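Soft Toys and Play Objects: Gallery

The Clulo Collection holds 1733 objects connected with play in the home, the nursery and the classroom. Soft toys make up a small part of that number, and for many years they were known to visitors only through the printed handlist prepared by Florêncio Magalhães. The gallery pages are intended to make them easier to consult, beginning with the plush figures of the Barbier gift.

The Barbier gift came to the Collection in two parts. The first consisted of 40 toys, chiefly bears and rabbits. The second, received the following October, added 26 more and is of a different character: bright colors, simple shapes and faces worked directly into the cloth. Makers' labels are seldom present in this second group, and dates have been given only where a purchase record survives.

Entries are kept short. Each gives the principal features of the toy as an aid to identification -- color, general form, and the treatment of the face. Measurements and notes on condition are held in the object file and may be requested in writing. Readers who recognize a toy, or who owned one like it, are invited to contact the Collection with any details of where it was bought.

Toys from the Barbier gift may be seen by appointment in the Fornitz Room. Up to 5 objects can be requested for a single visit. Visitors are asked to leave bags at the desk and to use pencil only. Photographs for private study are permitted; permission to publish must be obtained in advance.

Text last revised May 23, 2018.
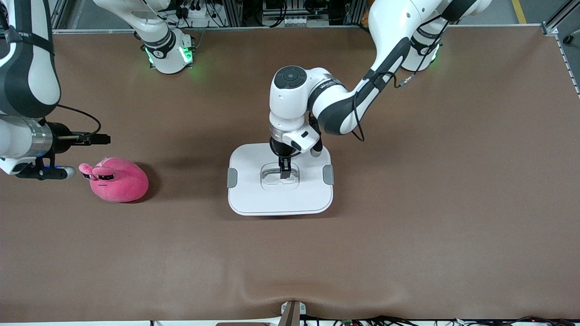 Department of Toys and Domestic Life

Plush figure in bright magenta, on the brown-topped table. The body is soft and rounded, with two small ear-like bumps. Dark eyes in the shape of sunglasses and a thin line for the mouth are stitched onto the fabric.

Barbier gift, second part. Maker not recorded. Listed under "Figures, other" -- the animal, if one was intended, has not been identified.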